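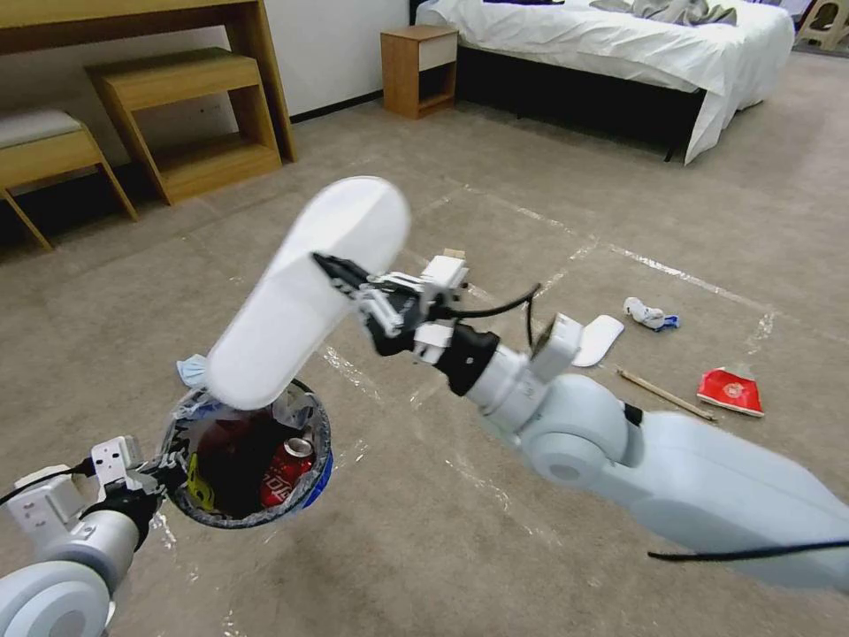

Dadetti rents its two-arm room-tidying kit by the month, and hotels are the customers it wants. The Emerau package costs $299 a month on a 6-month term, or $225 for sites that take 2 units. That covers both arms, the grippers, the control software and remote support. Installation is billed separately.

Each arm carries a two-finger gripper. Soft items such as slippers and tissues are the harder class, as they fold under load and change outline between attempts. The software sets closing force by item type, and the operator can edit the table. Dadetti ships it with conservative values.

Bin handling is a separate routine. Both arms take the rim from opposite sides, and the controller keeps the two wrists at matching height during the lift. A lined bin needs its bag folded well over the edge, or the fingers close on loose film. 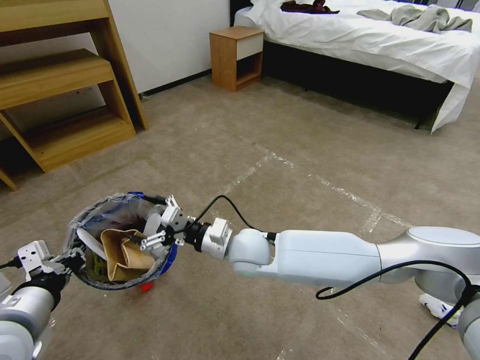
Zheng, at the Postelstead site, would pay for the bin routine alone and wants it sold as its own license. Dadetti has no such option on its price list. A revised list is due in December.

Cable routing at the wrist remains external on the current version.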